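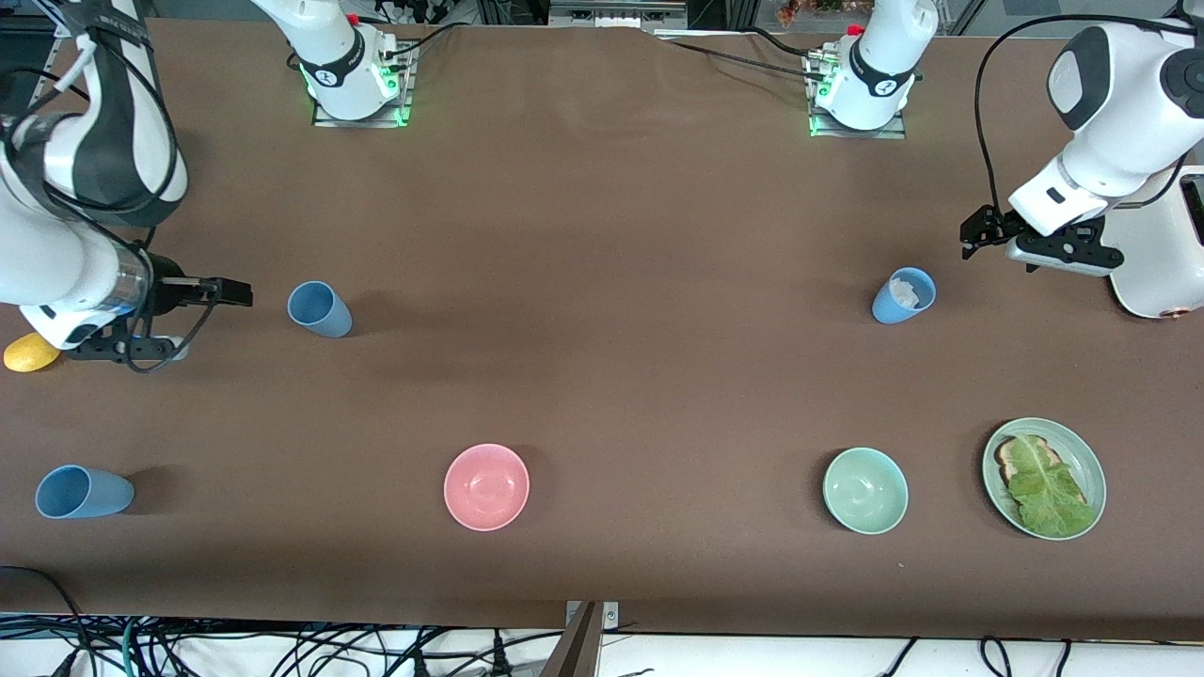 *The cups, both bowls and the plate on the brown table.*

# Blue matte cups keep a white film and a faint tea smell after washing

**Asked by Su-bin Do** - June 23, 2018 - tags: dishes, hard-water, plastic, storage

I have a set of matte blue cups, slightly tapered, no handle. Three of them are on the table above along with the bowls that get used with them. The cups are the only pieces that cause trouble. The bowls and the plate come out of the same wash clean.

Problem 1: a white film on the inside of the cups, heaviest in the lower third. It disappears when the surface is wet and comes back when it dries. A sponge and ordinary dish soap do not change it. A fingernail takes off a little.

Problem 2: a smell. Cold water tastes fine from a glass and tastes like old black tea from one of these. The smell is stronger if the cups have been stacked in the cabinet for a few days.

What I have tried:

- Dish soap and hot water, twice in a row. No change to either problem.
- Dishwasher, normal cycle, top rack. Film got slightly worse.
- Baking soda paste left on overnight. Smell was weaker for two days, then came back. Film unchanged.
- Crumpled tissue pushed into a cup to soak up whatever moisture is left at the bottom. I can't tell if this does anything.

Background, in case it matters. I moved to Karnside last September and the film started within a few weeks of that. The cups did not have it at the old address. There is no stamp on the base that I can read, so I can't say exactly what the material is. They are light and do not ring when tapped. I would guess some kind of plastic but I have not confirmed it.

I do not want to scratch the matte finish on the outside. I would also like to know how to store them, because they do not all fit side by side on the shelf and I have been stacking them with the bowls on top.

**Comments on the question**

> **Rizwan Sultana:** Is the film gritty or greasy when you rub it dry between two fingers?

> **Su-bin Do:** Gritty. Slightly chalky.

> **Rizwan Sultana:** Then it is scale. Do you use a rinse aid in the dishwasher?

> **Su-bin Do:** No. The compartment has been empty since I moved in.

---

## Answer 1 (accepted)

**Waltraud Grube**

You have two separate problems and they need two separate treatments. Do the film first. Scale is slightly rough and holds tea residue, so any deodorizing done on top of it will be partial. I think this is why the baking soda wore off after two days.

**Removing the film**

1. Wash the cups with soap and rinse well. Grease on the surface will keep the acid off the scale.
2. Mix white vinegar and warm water in equal parts. Warm from the tap is enough. Do not boil it.
3. Stand the cups upright in the sink and fill each one above the film line. Leave for 30 minutes.
4. Empty, then rub the inside with a soft cloth. Skip the green scouring side of the sponge, inside and out.
5. Rinse and let one cup dry completely before you judge the result. Wet scale is invisible, as you noticed.
6. Repeat if needed. Two rounds is normal for film that has built up over months.

If vinegar is too slow, use citric acid powder, one tablespoon to a quart of warm water, same soak time. It works faster and smells less. Never mix either one with bleach or use one directly after the other.

**Removing the smell**

Fill the cups with warm water and a heaped teaspoon of baking soda each, stir, and leave overnight. A solution reaches the whole inner wall. A paste mostly sits where you put it and is harder to rinse off. In the morning rinse three times and leave the cups in moving air for a full day. Near an open window is good.

If the smell is still there after that, it has gone into the material itself. Some plastics take up tea and coffee permanently. At that point I would keep these cups for cold drinks and use something glazed for tea.

**Drying**

Take the tissue out. It holds the water against the bottom of the cup and slows drying. It can also leave lint on a matte surface. Put the cups mouth down on a wire rack, or on a folded towel with one edge of the rim raised so air gets in. Flat on a solid tabletop, mouth down, is the worst position because the air inside is sealed off. On their side is acceptable if they can't roll.

**Storage**

Stack only when fully dry. Tapered cups nest tightly and the gap between them hardly ventilates at all, so the smell you get after a few days in the cabinet is probably trapped damp. Put a strip of paper towel between each pair. Bowls go in their own stack. Weight on top of nested cups pushes them together and rubs the finish off along the rim.

For the dishwasher, fill the rinse aid compartment and check that the salt setting matches your local water, if your machine has one.

---

## Answer 2

**Sylvain Collet**

I agree with the above on the acid soak. Adding some notes on the water, since you mentioned the move.

I am also in Karnside, on the Hamel side. The water there is hard enough that a kettle needs descaling every few weeks. You can confirm it with a paper test strip from any hardware store. If the strip shows hard water, the film will return no matter how well you clean it off, and what you are looking for is a routine that keeps it thin.

Mine is as follows:

- Hand wash, rinse, and dry with a cotton towel right away. Scale forms when the drops evaporate, so no drops means very little scale.
- One vinegar soak every month, 15 minutes.
- No heated dry in the dishwasher. The heat bakes the minerals on. Open the door at the end of the wash and dry by hand.

I bought an Avenora filter jug for drinking water and it reduced the scale in the kettle. It does nothing for dishes because nobody washes dishes with jug water. A whole-house softener would fix it. The quote I got from Vekley was 1158 installed, which I did not consider reasonable for the sake of some cups.

On scratching: a matte outer surface shows polished spots if you rub it hard in one place, even with a soft cloth. Use light pressure and a lot of water. For marks on the outside, wrap the cup in a cloth wetted with the same vinegar mix and leave it for ten minutes.

---

## Answer 3

**Ysaline Barbier**

denture tablets. one per cup, warm water, overnight. worked on my thermos

> **Waltraud Grube:** These do help with tea stains. They will do little for scale, so it should still come after the acid step. Rinse thoroughly.

> **Ysaline Barbier:** ok but the thermos was pretty bad

---

**Follow-up from Su-bin Do**

Test strip says hard, at the top of the scale printed on the packet. I did two rounds of vinegar and the film is gone from two cups. The third has a thin ring left at the bottom, so I will try citric acid on that one. Baking soda soak done last night on all of them. The smell is much weaker but I will wait until they have aired for a day before I say it is fixed. Tissue is in the trash. Rinse aid is filled.

One remaining question: does the citric acid mix keep, or do I have to make it fresh each time?

> **Waltraud Grube:** Make it fresh. The powder keeps for years if it is dry. The solution can grow mold in a closed bottle.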